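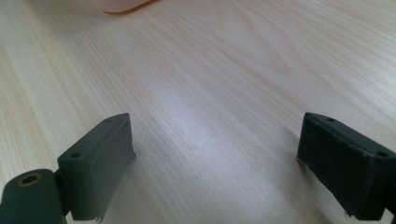
Man-lok Yen reckons the Nokthorpe is the best cosmic ray detector you can build in an evening, and told me so twice before I'd got the lid off the box. Having now built one, I'd say it depends how long your evenings are. Mine took 16 hours.

The kit is a small muon telescope: two slabs of plastic scintillator, a light sensor for each, a board that looks for both firing together, and a display that ticks up when they do. You get 80 parts in 4 bags. The bags are lettered and the manual uses numbers, so the first hour is a sort of bonus puzzle.

Wrapping the scintillator is the fiddly bit. Foil first, shiny side in, then black tape, then more black tape once you find the light leak. My first go gave a magnificent rate that dropped to almost nothing when I switched off the desk lamp. I had built a lamp detector. The manual covers this on page 8, under "Storage".

The soldering is fine, with big pads and plenty of room, although the connector for the lower sensor fits both ways round and works in only one of them.

Once it behaves, it's a pleasure. I left it running over a wet week in December with the slabs stacked flat, then again tilted on their side, and the rate fell just as the textbooks say it should. Charalambos Mavromatis wanted a plot of rate against angle for our workshop's poster session and got quite a decent one, if you're generous about the error bars.

The software is less of a pleasure. Verkeo, the logging program, saves every run under the same file name and asks no questions. I lost two nights of data before I started renaming things by hand — a skill I'd hoped to leave behind with my thesis.

Would I buy it again? Yes, for a teaching lab with patient students. If you need timing you can publish, save up for something grown-up. Mine is still ticking away on the shelf, and I check it more often than my email.

Search this site
Enter keywords
Go

Recent reviews
Liradance pulse generator, second edition
Yuen bench power supply
Three cloud chambers and a lot of dry ice
Black tape, compared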